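Reviews > Walking > Guidebooks

Filed under: Pilgrim routes, Maps and guides

Older post | All reviews | Newer post

Dreken pocket guide to the Clarnada Way
by Chutima Luangrath

I walked nine days in June with this guide, from Weerakoon to the chapel at Traltusard. It has 119 pages and fits well in a jacket. The notes on the wayside crosses are the best part, short and clear, and I learned much about the old hospital signs. The maps are weaker. On page 97 the path leaves the river on the wrong side, and I lost one hour there. The list of hostels is also too short. I would still buy it again.

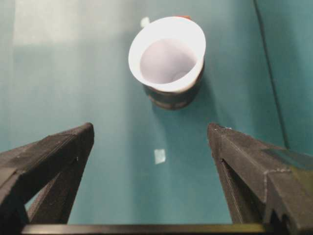

A cup with a white rim and dark lower part.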